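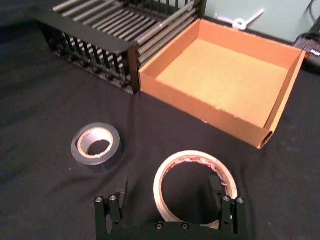 Lab Diary > Data Collection

April 27, 2018
3 min read

Tape day again. The job for this week is rolls of tape into the cardboard tray, with the dish rack parked next to it so the arm has something to avoid. Tapia wants 151 good examples before anyone trains on it. I had 80 when I sat down this morning.

The gray duct tape is easy. It lies flat, and the fingers can go over one side of it and squeeze. The other roll is harder. When it stands on its edge I have to bring the gripper down straight with a finger on either side, and if I'm a little crooked the roll tips before I close. I threw out four runs for that before lunch. I kept two where it tipped and I recovered, and marked them as recoveries in the log. The people at Drerkport asked for those in March and I think they were right to.

The black cloth is fine for the cameras but it picks up lint and it creeps. Every so often I pull it flat again, and then the wrinkles are in new places. I used to worry about that. Now I leave some of them in — the next table won't be smooth either. 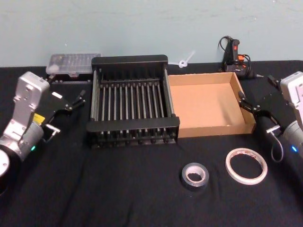 After lunch

Switched Proltik to record both arms even when only one is moving. The files are bigger and the upload to Drerka was slow, but I won't have to redo the set if they decide to use the left arm.

I moved the tape between runs and left the rack and tray alone. Starting positions are still too much alike. I keep putting the duct tape down near the same corner of the rack without meaning to. Tomorrow I'll write the positions on cards and draw from a stack.

Got 17 more usable runs by four o'clock, so 97. My shoulders are sore from the controllers. Stopped there.

Recent entries
Folding towels, second try
Why I relabeled the March runs
New fingers for the gripper
18 cups and one shelf

Comments (2)

benchnotes: Do you trim the pauses at the start of each run? Ours learned to sit still.

mkr_tull: Cards work well. We also turn the tray a little every ten runs.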